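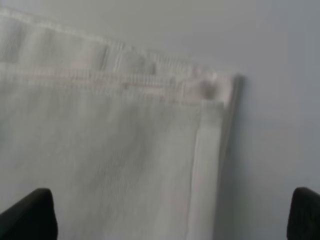 4.2 Setting the Tinudeck for cloth. Put the arm in Teach and open the fingers wide, one over the fabric and one past its side edge. Bring the stitched border and the corner into view, pale cloth on pale grey is fine. Then:

1. Set grip force to 50.
2. Press Mark at the corner. Wait for 2 beeps.
3. Close slowly — stop if the hem rucks up.
4. Save as program 104.

NOTE: Error 111 = corner not found. Re-mark, dont restart.

CAUTION: Hands clear before Run.

Search the Ferstead manuals
We use cookies. Accept / Settings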